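The Second Life of the Beige Box

There is a particular sound a computer case makes when the side panel comes free, a kind of low metallic cough, and if you grew up when I did it will take you straight back to a bedroom floor with the carpet pulled up in tufts and a screwdriver lost somewhere under the bed. I hadn't heard it in years. Then last September I carried an old tower down from the attic, meaning only to drive it to the recycling center, and made the mistake of opening it first.

I say mistake, but it has been one of the happier ones. The machine was a Gratbridge, a name that will mean nothing to most readers and a great deal to a few. They sold through the back pages of catalogs, and ours cost more than the sofa did. It had been through homework, taxes, one very long genealogy project and a great many games of solitaire before it went up the ladder and was forgotten behind the Christmas lights.

What struck me first was how much room there was. We have grown so used to sealed slabs of glass and glue that a desktop tower feels almost like a small house, with floors and hallways and a utility closet where all the cables have been shoved. You can put your whole hand in. Most things that unplug will plug back in again, and most things that slide out have a proper place to slide back to. I sat down at the kitchen table after supper to look it over, and when I next checked the clock it was past one in the morning.

I began reading, of course, and soon found I had plenty of company. There are people all over the country who take these towers in, clean them up, strip out what's tired and put in what's needed, and send them out again to do honest work. Some do it for schools, some for the neighbor down the hall, and a good many do it purely for the pleasure of having something on the bench. One of the liveliest gathering places is a message board called Skudex, where a question about a stuck fan will get you a dozen answers by breakfast, several of them long enough to need a second cup of coffee.

The advice there is generous and it always starts the same way. Shut it down, pull the plug, press the power button once with the cord out, and touch bare metal before you touch anything else. After that you lay down a towel or a mat, find a few jam-jar lids for the screws, and take your time.
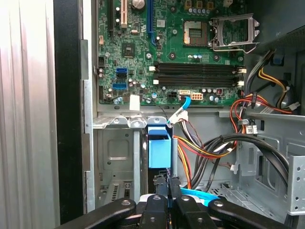

Taking your time is harder than it sounds, mostly on account of the processor. Everybody wants to get to the processor. It's the part with the glamour, and the little lever that holds the bracket down has such a satisfying swing to it that you find yourself wanting to work it twice. But an empty socket is the most delicate spot on the board, with all those fine gold contacts waiting for a dropped screw or a careless sleeve, and the old hands will tell you to keep your fingers well away from them. Many keep a plastic cover in a drawer for exactly this purpose. I use one that came with a replacement board from Hladun, and I guard it the way my grandmother guarded her good scissors.

Memory is a gentler place to learn. The sticks go into their long slots with a clip at each end, and there is a notch to keep you from putting them in backward, though I have seen it tried (I have tried it). Press evenly until the clips come up to meet you. The first time, it takes more push than you'd like, and the board gives a little under your thumbs, and your heart is in your mouth the whole way down.

Then there is the battery, my favorite part of the whole business. It's a plain silver coin, the sort you'd find in a kitchen scale, and it keeps the clock going when everything else is off. When it dies the computer forgets what year it is. Mine woke up convinced that it was decades ago, which seemed a reasonable position for something that had spent so long in an attic. A new one came from the drugstore, and I set the time by the stove.

Colors help more than you would expect. The makers of these boards were fond of giving different slots and ports different plastics, cream and blue and black, and while the scheme varies from one to the next, it gives you something to write down. "Drive cable, top blue" is a perfectly good note to leave yourself on masking tape. I now put tape on nearly everything, including, once, the cat's dish.

Money comes up sooner or later. My Gratbridge needed a power supply, memory and a small solid-state drive, and the whole lot came to $149, against the $400 I'd been ready to spend on a new laptop. The fan was the only part I splurged on, a Fikevell, at the urging of half of Skudex. It is very quiet -- so quiet that I still lean down now and then to see whether it's turning.

The tower lives under the desk in the spare room these days, where it plays the radio and holds 2,180 scanned family photographs, with more waiting in shoeboxes. The side panel is on, but I've left the screws finger-tight. I have my eye on a second drive.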